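Grurton Community Board > Home and Laundry > Washing black fabric so it stays black

Thread started June 2023

lintbrush58
I've got a big piece of black cloth that we hang behind a table for school fetes and the odd birthday. It was bought from the remnant bin at Lollia so I've no idea what it's made of. It needs a wash before October and I don't want it coming out charcoal grey. It also picks up every bit of fluff in the house. Cold wash? Vinegar? My mother swears by salt but I've never seen it do anything.

The letters are cut-outs and come off, so they aren't a problem. Same sort of set-up as this:
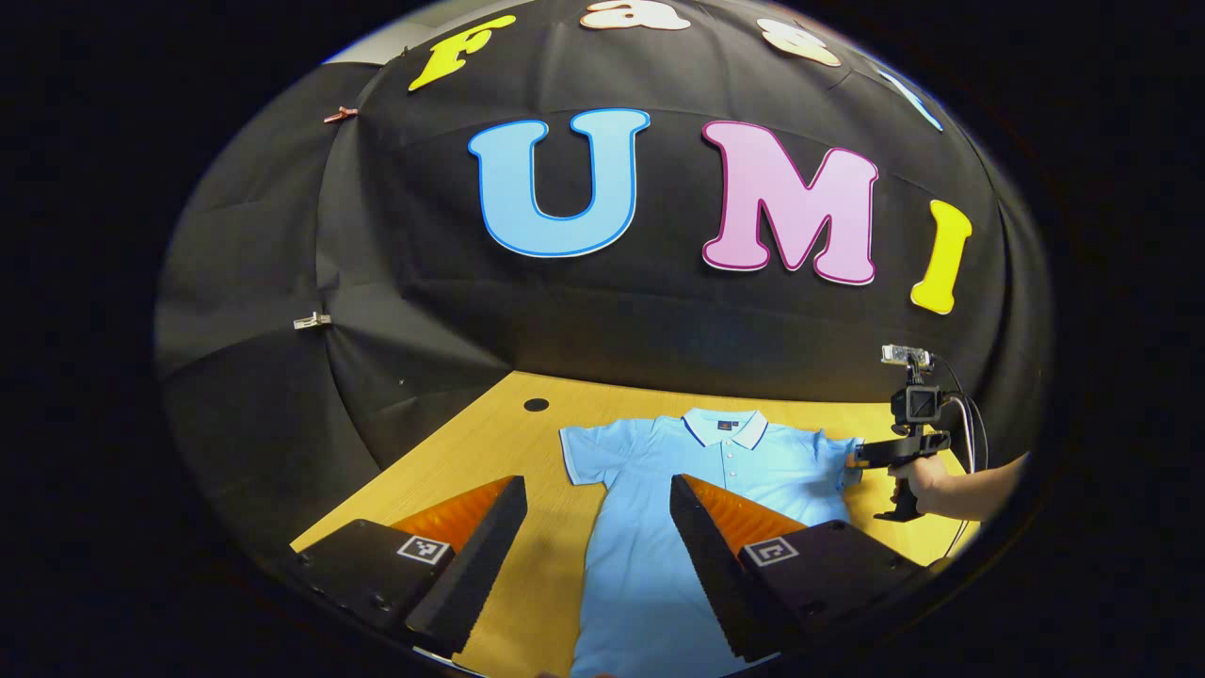

Reply 1
wattle_and_daub
Cold wash, inside out if it has an inside, short cycle, low spin. Hang it in the shade. Most of the fading people blame on the machine is done by the clothesline. Ours faces north and a black T-shirt lasts one summer on it.

Skip the salt. It might have done something for home-dyed cotton in your mum's day but commercial dye is either fixed or it isn't.

Reply 2
Kettleside
Agree on the shade, disagree on the short cycle. If it's been folded in a cupboard for months it will have dust right through it and a quick wash turns that into grey streaks. Take it outside and give it a proper shake first, then run a normal cold cycle with plenty of water. If you have a front loader, press the extra rinse button. Front loaders are stingy with water and undissolved powder is the main cause of white marks on black.

Use liquid, not powder.

Reply 3
lintbrush58
Front loader, yes. I've been using powder on everything. That would explain my work trousers.

Reply 4
bungalow77
Find out what it is before you do anything. Snip a thread from the hem and hold it to a flame with tweezers over the sink. Cotton burns like paper and leaves soft ash. Polyester shrinks away and leaves a hard bead. If it's polyester you can stop worrying about colour because it hardly fades in the wash at all. Your trouble will be static and fluff.

If it turns out to be velvet or anything with a pile, don't put it in the machine. I did a set of velvet curtains on delicate and they came out with crush marks that never lifted. The replacements cost me $264.

Reply 5
wattle_and_daub
I wouldn't be telling people to set fire to their fabric. Lollia will usually tell you the fibre if you take a bit in.

Reply 6
bungalow77
One thread, over a sink. It's a standard test and it's been in sewing books forever. The Lollia in Zelelville had no idea when I took something in.

Reply 7
Kettleside
Can we not do this again, you two.

On the fluff: wash it by itself. No towels, no flannelette, no socks. Check the lint filter first as well. Half a cup of white vinegar in the softener drawer helps with the powder residue. Don't use actual softener on it, it leaves a film and the dust sticks to that.

Reply 8
saltbush_lane
I look after the uniform cupboard at a primary school so I wash a lot of dark and light stuff. A few things from experience.

New black cotton gets washed alone the first 2 times, whatever the label says. After that it goes in with navy and dark green. Light blue polos never go in with black, even old black. You don't notice the change after one wash, then you put one next to a new shirt and it's gone the colour of dishwater.

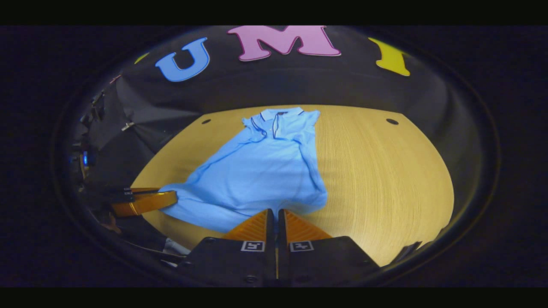
Once they've gone dull there's a fair chance you can bring them back with an oxygen soaker. I use the Thongdee one, lukewarm water, overnight in a bucket, then a normal wash. Don't let them dry in between. Heat sets it, so if they've already been through the dryer I wouldn't get your hopes up.

For your cloth I'd do what Kettleside said. Fold it as little as possible afterwards. Roll it on a cardboard tube from the fabric shop if you can get one, then you don't have to iron it.

Reply 9
wattle_and_daub
Soaker on coloured polos? I'd test the collar first. The ribbing is often a different yarn and it can lift quicker than the body.

Reply 10
saltbush_lane
Fair point. I test inside the hem but the collar would tell you more.

Reply 11
lintbrush58
Did the thread test (outside, with a bucket of water handy). Hard bead, so polyester, or mostly. Shook it, washed it cold on its own with liquid and the extra rinse. It's on the airer in the laundry now and the colour looks the same to me. Still a bit of fluff along one side.

Does a lint roller work on something this size or will I go through the whole roll?

Reply 12
Kettleside
Damp rubber glove. Wipe in one direction and the fluff balls up at the end.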